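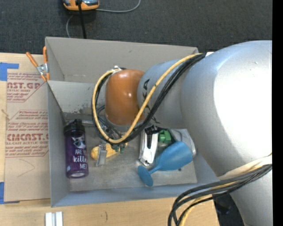

I have never trusted the one-bin method, and I've now given it a fair shot, so I feel allowed to say so. If you've missed it, the idea goes around under the name Yazzie, and it says that you only need a single open container per room. Everything without a home goes in there, you put it on a table where you can't ignore it, and you sort it when it bugs you. The gray bin on the wooden tabletop up top is the general type: rectangular, open, wide enough that a purple bottle can lie down at one end and still leave room for something long, yellow and lumpy on the floor of it. Look at the inside of the thing, though. Scuffs along the floor, dark speckles, worn patches. The people selling this method never show you a bin with any wear on it, and I'd like to know why, given that dropping stuff in and fishing it out again is the entire plan.

My own attempt was in the back room, the one that's supposed to be an office. I bought a Dravano bin at the Grumstead off the highway, on the Proltham side, and I'll say up front that the bin is fine. It's a bin. The sticker says it's good for 1,000 uses, and I stood in the aisle for a while trying to work out what counts as a use. Putting something in? Carrying it from one room to another? If it's putting something in, I was through a good part of the warranty by the end of April vacation.

The first few days went well, which I think is how these things catch on. The floor was clear. The windowsill was clear. I could see the top of the filing cabinet and remembered that it had a burn mark. I had the feeling you get when you've cleaned up for company, except that there was no company and I hadn't cleaned anything. I had moved it.

Then the layers started. An open bin is great for whatever went in last. The tape measure was on top, so I used the tape measure, and it went back on top. The spare keys went in before that and I didn't see them again until I tipped the whole thing out on the rug. Bottles are the worst. Stand one up and it falls over the first time you reach past it. Lay it down and it's happy, but it takes up a full end of the bin and you're trusting the cap. I had hand lotion in mine and I did not trust the cap, so it went in a sandwich bag, and now I had a bag in a bin on a table. I don't know what the method calls that.

Soft stuff and hard stuff shouldn't be in there together either. I say this as someone who put a sponge in with a box of thumbtacks.

The claim that annoys me most is the one about visibility. You're told that because the top is open and it's up on a table, you'll notice the mess and deal with it. Maybe some people do. I stopped seeing it inside a week. It turned into part of the table, the way a fruit bowl does. A drawer at least has the decency to jam when it's too full - an open bin just gets taller.

Color is another thing I'd push back on. Every bin in this style seems to be gray, and the idea is that it looks calm. Sure. It also means anything dark drops out of sight the second it hits the bottom. Bright things do fine. I could find a yellow highlighter from the doorway. I could not find a black phone charger with my hand already on it.

What did work, a little: sloped sides. Small things slide toward the middle, where you can get your fingers under them, and they don't wedge in a corner. Keeping it at table height was also easier on my back than the baskets I used to have on the floor. So I'm keeping the bin on the table. I've made it the place for things that need to leave the house - returns, library books, the dish I owe the people across the street - and that's a job it can do, as long as it gets emptied on the way to the car.

For everything else I went back to shoeboxes with the lids off, side by side in a drawer, which cost me nothing and which I was doing before I read any of this. The burn mark is covered up again. If you tried Yazzie and it stuck past the first month, tell me what room it was in and how many kids you've got, and I'll try to believe you.

Posted 13 April 2025

2,796 views | 78 shares | 58 comments

Home | About | Archive | Contact

Related posts
Drawer dividers, a grudging review
Do you need a label maker? I still say no
The filing cabinet stays
What I kept from the Proltham rummage sale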